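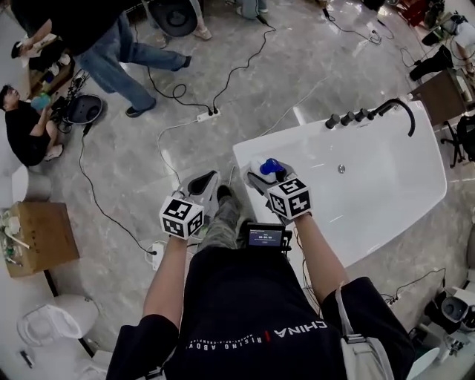

Going by a comment left under our April call, the thing people most want to know is whether they need to be good at cleaning. The commenter, signed in as Pedotbridge Reader, wrote that they had wiped down the same tub every week for years and still felt they were doing it wrong, and would we take someone like that?

Yes! We would love to take someone like that. Most of what we learned in the first round came from people who clean a bathroom the way they picked it up at home, with their own order of doing things and their own opinions about where the soap goes.

Ideler is looking for up to 30 people to take part in the second round of the Bath and Washroom Tidying Study, held at our rooms on Ashby Street in Pedotbridge. We study how everyday bathroom jobs get done: picking up bottles, putting things back on a rim or a shelf, wiping around a faucet, reaching into the bottom of a tub. It sounds small, and we think it's one of the most interesting things you can watch a person do. A freestanding tub in particular is a wonderful, awkward object. You can get at it from every side, the far rim is always a bit farther than you'd like, and anything round that you set down on a sloping side heads straight for the drain.

What you'll be doing

You come in for 3 sessions, each on a different day. In a session you work through a set of short tasks at the tub and then at the washstand. You might move toiletries from one end of the rim to the other, clear out the basin, or set everything up the way you would for a guest. Then we put it all back in a mess and you do it again (the second go is often nothing like the first, and we like that very much).

Slippery bottles are the hardest. We leave plenty of practice time at the beginning of the first session, and you can ask for more.

At the end there is a short chat over coffee about how it went. Tell us which tasks felt natural and which ones you would never do at home. In the last round we collected 283 written remarks this way, and a surprising share of them were about shampoo caps. Keep them coming.

Who can join

Anyone 18 or older who is comfortable standing for half an hour at a time and bending forward over a tub. Left-handed people, very welcome, we had too few of you last time. Tall people and short people, same thing: the height of a rim matters a lot to how you reach over it, and we want to hear from both ends. You don't need any experience in housekeeping or care work, though if you have it, please mention it in your note.

Please don't sign up if you have a back or wrist injury that is bothering you now. We plan to run again and would be glad to see you then.

What to wear

Short sleeves or sleeves that stay up. Flat closed shoes with a decent sole, as the floor is polished tile. There are cables on the floor in the tub room, so watch your step as you move around, and leave long scarves and loose belts at home. Lockers are by the entrance for coats and larger bags.

Pay and practical things

Each session pays $30, handed over the same day, and you're paid for the session even if you decide to stop early. Bus 727 stops across from the building. There's parking behind it, but the lot is shared with the Pravgate tile showroom and fills up by midmorning. Coffee, tea and cookies are on us.

Sessions run mornings and afternoons, and we'll do our best to fit around your work hours. A few early evening slots are open too. If you're coming with a friend, say so in both notes and we'll book you back to back.

How to sign up

Send us a short note through the contact form, or drop one in the Ideler mailbox on Ashby Street. Tell us your first name, the times that suit you, which hand you write with, and your height. And if you feel like it, add one line on how you keep the edge of your own tub: bare, lined with bottles, or something in between. It has no effect on whether you get a place, we just really enjoy reading them.

Notes should reach us by Jul 15, 2023. Everyone who writes will get a reply, including those we can't fit in this time, and anyone who took part in the April round may apply again.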